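Mustbridge Releases Surell 5, Adds Blur-Aware Grasp Planning for Wrist Cameras

17/11/2020

Mustbridge today released Surell 5, the new version of its perception and planning software for robot arms. The release changes how the software treats pictures from a camera mounted at the wrist, and it adds a planner for picking items out of open containers and placing them in others. Existing license holders can download it now at no extra cost.

Surell runs between the camera driver and the arm controller. It takes in color pictures and joint positions, keeps a list of the objects it believes are on the table, and sends the arm a path to follow. Earlier versions used every picture the same way. When the arm moved fast, the object list filled up with doubtful entries, and many users dealt with this by stopping the arm before each look.

Version 5 gives each incoming picture a blur score, worked out from the image and from the joint speeds recorded at the same moment. A picture with a high score can still update the rough position of something large, such as a basket or a bowl. It can't be used to choose where the fingers close. For that, the planner waits for a sharper view or slows the last part of the approach until it gets one.

"Our users wanted to keep the arm moving," said Kauko Leinonen, who leads the perception team at Mustbridge. "A blurred picture still tells you where the bowl is. It doesn't tell you where the edge of a small block is, and the old software acted as if it did." 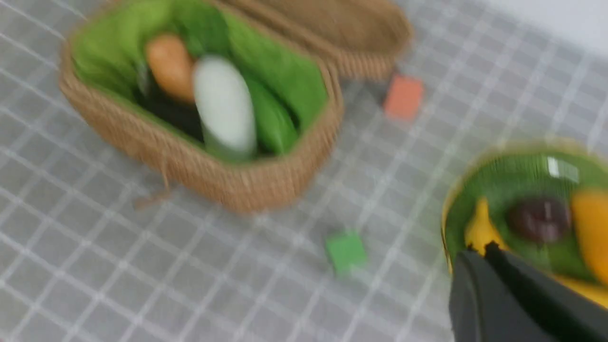
The container planner, named Rarkotance, handles rims, lids and sides as separate surfaces. Users mark a container once in the setup tool and say whether it has a lid. The planner then keeps the wrist and fingers clear of the lid on the way in and on the way out. If an item is partly hidden under another, Rarkotance ranks the upper item first and looks again after each pick.

Mustbridge tested the release at its Koivisto lab on a set of 116 tabletop tasks, most of them sorting toy food and blocks between containers. The full set was run before each weekly build from October onward. Recordings from 55 of the tasks come with the download, along with the joint data, so that users can replay them against their own settings.

"The replay tool is the part I would try first," said Kalevi Pitkänen, product manager for Surell. "You load a recording, change the blur limit, and see which pictures the planner would have accepted. You don't need an arm on your desk to do it."

Other changes in Surell 5:

Log files are now split by task and can be opened while the arm is running.

The object list holds up to 300 entries, and old entries can be set to expire.

Gripper models are stored in a plain text file. Models made for version 4 must be converted with the tool in the installer.

The setup screen shows the camera view and the planned path side by side.

Support for version 3 ends with this release. Version 4 will continue to get bug fixes, but no new features are planned for it. Users who have written their own planners against the version 4 interface should read the upgrade notes before installing, as two of the calls have been renamed.

Questions about licensing and upgrades can be sent to the Mustbridge support desk through the customer page.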